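Chapter 4
Rods, Clamps and Cables: Fixing Work to the Bench

Contents of this chapter
4.1 The working surface
4.2 Holding a rod along the bench
4.3 Clamp blocks
4.4 Running wire and cable
4.5 Frames and corner brackets
4.6 Records and inspection
Summary and exercises

Before beginning this chapter, students should have completed the preparatory work in Chapter 3 and should be able to read a simple layout drawing. The tools required are those of the basic kit issued by the workshop, together with a small level and a soft cloth. Measurements are given in millimetres unless another unit is stated.

The chapter deals with assemblies in which a long, thin part is laid across a flat surface and other parts are fixed to it. Such assemblies are found in display fittings, measuring stands, light shelving and a great deal of laboratory equipment. They look simple on paper. In practice a rod that is slightly out of line at one end may be well out of line at the other, and the fault is often discovered only when the last fitting will not go on.

4.1 The working surface

A bench top for this class of work should be flat, clean and of one plain colour. At the Brarkham training workshops, where the course was first taught, the older benches were refaced in November of the year before the present syllabus was adopted. The length of the standard top is 1,844 mm, and the longest rod used in the exercises is 1,160 mm, so that a clear margin remains at each end for tools and for the hands.

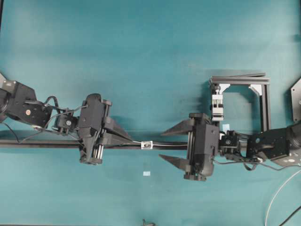 The colour of the surface deserves more thought than it is usually given. Most rods, brackets and housings supplied for light assembly are finished in black, and on a dark bench their edges are difficult to judge. A black rod laid across a teal top can be followed by eye along its length, and a white clamp block fixed to it is found at a glance. Shadows are a further consideration. Where the light falls from one side, a part held over the bench may throw a long shadow on to the surface, and an inexperienced worker may take the edge of the shadow for the edge of the part. Lamps should be placed so that the line being worked to is evenly lit.

The surface is to be wiped before each exercise. Grit beneath a rod will lift it and may mark both the rod and the top.

4.2 Holding a rod along the bench

A rod should be laid parallel to the front edge of the bench before anything is attached to it. The distance from the edge is measured at both ends and again at the middle. If the three readings differ, the rod is to be rolled through a quarter turn and measured again. Readings that change as the rod is rolled suggest a bent rod, which should be returned to the stores and replaced.

Supports are placed after the line has been checked. For the exercises in this chapter 2 supports are sufficient, one towards each end. A further support may be added under the middle when heavy fittings are to be carried, but it must be brought up to the rod and never used to force the rod upwards.

4.3 Clamp blocks

A clamp block is a small body which closes around the rod and provides a fixing point for another part. Blocks in the Vorkix pattern have a single hole and are tightened from above. Those in the Birkero pattern are divided into two halves and are tightened from the side. Either may be used here, although the two should not be mixed on one rod.

The block is slid or fitted to its marked position with the screw slack. It is then turned to face the required direction, held still, and tightened gently until it no longer moves under light pressure of the finger. Final tightening is left until all blocks are in place. Over-tightening is the commonest fault in student work and accounts for most of the cracked blocks returned to the stores.

4.4 Running wire and cable

Wire laid along a rod should follow the top of the rod wherever possible, where it can be seen and checked. It must not be wound around the rod unless the drawing requires it. Cable is treated differently. A thick cable needs room to bend, and a curve that is made too tight will strain the outer covering and the joints at each end.

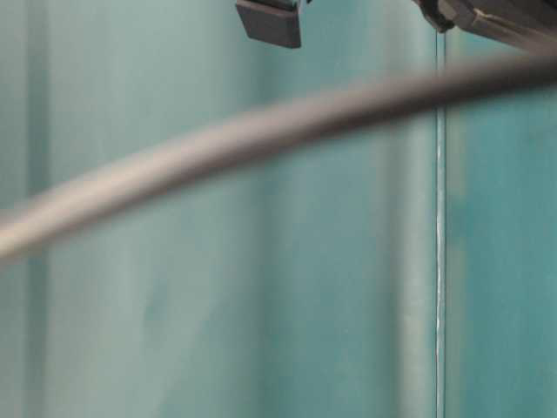
For cable of the kind supplied with the course, the radius of any bend should be at least 10 times the thickness of the cable. Cable that hangs free should be given enough slack for the full movement of the part it serves, and should be clear of corners at every position. The Demirtaş method, described in Appendix B, allows the slack to be worked out from the drawing. Students who prefer to find it by trial should fix one end only until the length has been settled.

Ties are placed at regular spacing and drawn up by hand. Their cut ends are to be turned away from the worker.

4.5 Frames and corner brackets

Where an assembly must stand above the bench, a square frame of aluminium section is commonly used. A frame without bracing at its corners will lean when pushed from the side. Triangular brackets fitted within the upper corners resist this movement and leave most of the opening clear. They are fitted in pairs, with the screws left slack until the frame has been measured across both diagonals.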